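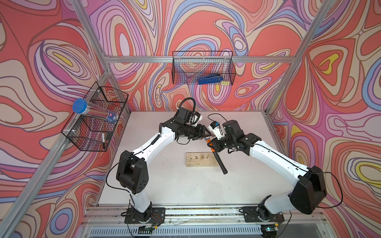
Sorkia to Fund Two-Arm Workcells for Assembly Training

2022-10-08

The Sorkia Technical Institute has approved a plan to purchase 22 two-arm robot workcells for its assembly and maintenance programs. The purchase will be made in 2 phases, with the first order to be placed once the supplier agreement has been signed.

The decision follows a review of equipment needs that closed in August. Departments were asked to state which tasks they expected to teach on the new cells, how many hours each cell would be in use, and what floor space and power supply were available. Responses were received from the main campus and from the Mwakyusa annex, where most of the bench assembly courses are held.

Each workcell will consist of a tabletop in an aluminum frame, with two arms mounted on a rail along the front edge and a gripper on each arm. Side and back walls are included in the specification, together with wire-mesh baskets for hand tools and small supplies. The Institute has asked that the baskets attach to the frame so that they can be moved or replaced without drilling.

Elelus has been named as the preferred supplier for the arms and grippers. Frames, tabletops and wall panels will be ordered separately through Zamia, which already holds a furniture and fittings contract with the Institute. Keeping the two orders apart will allow frames to be assembled and inspected before the arms are delivered.

Planning documents set aside funds for spare gripper fingers, cables and replacement work pieces in addition to the cells themselves. The work pieces are simple wooden blocks fitted with metal pins, and 300 of them are to be cut and drilled in the Institute's own wood shop. Hand tools will be drawn from existing stock where possible.

The first phase will serve 119 enrolled students. Priority will be given to courses that handle screwdriving, fastening and basic fitting work. The second phase depends on a report on maintenance costs and hours of use, which department heads must submit before further funds are released.

Installation will require changes to electrical outlets in three rooms at the Mwakyusa annex. Classes scheduled in those rooms will be moved while the work is carried out, and revised room lists will be posted by the registrar's office.

Departments that did not take part in the review may still submit a request for shared access to the cells. Request forms are available from the purchasing office.

2 shares | 0 comments

Copyright 2022 Sorkia Technical Institute. All rights reserved. | Contact | Back to top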